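Plosmont Opens Planning Program for Kitchen Robot Buyers

Feb 8, 2023

Plosmont is excited to launch Grever, a planning program for small companies getting ready to buy their first robot arm for kitchen tasks. It covers the whole budget, from the arm and gripper down to the tables, dishes and practice food.

The first round has room for 16 companies. Each gets a worksheet with 71 line items, built with our equipment partner Horotik. 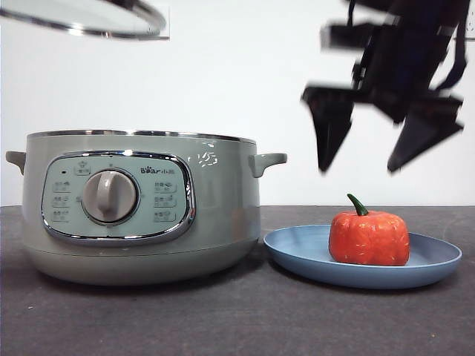

When should a company start its budget?
Start before asking for quotes, so that table space, spare parts and staff training are already in the plan when prices come in.

We love how much buyers can learn from a modest setup! A gray table, a clear glass bowl and a light blue dish are enough to get a team talking about reach, grip and which items a gripper will have to work around. Grever asks each team to list its own everyday items first and pick a gripper second.
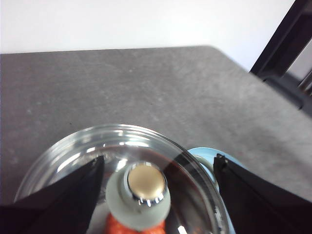

What the Program Includes

Companies receive the worksheet, two planning calls and a day of bench time at the Venckus test kitchen. The fee is $200 per company. Teams that sign up for a second bench day can bring their own cookware, and we hope they do.

The worksheet also has a page for small props. A toy or decorative vegetable on a plate can be set out again and again between trials, and it costs very little next to fresh produce. We suggest setting aside $2000 for props, spare fingertips and table repairs in the first year. 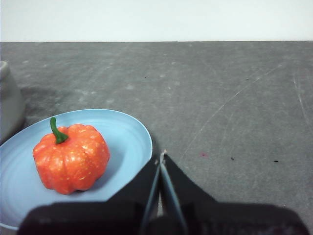

How to Sign Up

Applications are open now through the Plosmont website. Bench days run until November, and companies may choose their dates once their worksheet is complete.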